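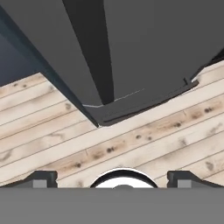 Restlow Folding Reading Chair

£238 – free delivery to most of the mainland

I started making these because my own back gave out one July and I couldn't find a chair that would hold me upright enough to read but still let me nod off afterwards. My first go was dreadful (it tipped over if you reached for your tea!) and the second one pinched my fingers every time I folded it. The Restlow is the one I kept, and I've sat in it nearly every evening for three years.

The frame is ash, oiled by hand, and the sling is a heavy cotton canvas that comes off for washing. Two brass pins set the back at one of four angles. I use the second one down for novels and the third for the newspaper, and my husband goes straight to the bottom one and is asleep in minutes.

Which canvas?

There are three at the moment. Soron is a plain oatmeal and hides biscuit crumbs very well. Dima is a deep rusty red that fades a little in a sunny window – I like it faded, but do bear it in mind. Kinyua is a green and cream stripe, woven a bit tighter than the others, so it feels stiff for the first couple of weeks and then softens up nicely. Spare slings are sold on their own page, and they all fit the older chairs too.

The details

Folded length: 142 cm
Weight limit: 20 stone
Washing: 30 degrees, dry flat, no tumble drying please
Oil: once a year if it lives indoors, twice if it goes out on the patio

It'll cope with a summer afternoon outside but please bring it in at night. Halima Bakilana left hers under a pear tree until 29th August and sent me a photo of the canvas, which I won't describe. New sling, bit of sanding, good as new.

I make them in small batches with Farzad Moradi, who does all the turning and is much fussier than I am about the pins. If your angle or canvas is out of stock, pop your email in and I'll write to you myself when the next lot is ready. Tall people, ask me about the longer sling – I don't list it but I usually have a couple put by.

251 shares
14 comments

Related items
Spare sling for Restlow chair
Restlow footstool
Tin of chair oil, small
Canvas cushion, Dima red
Lap tray in ash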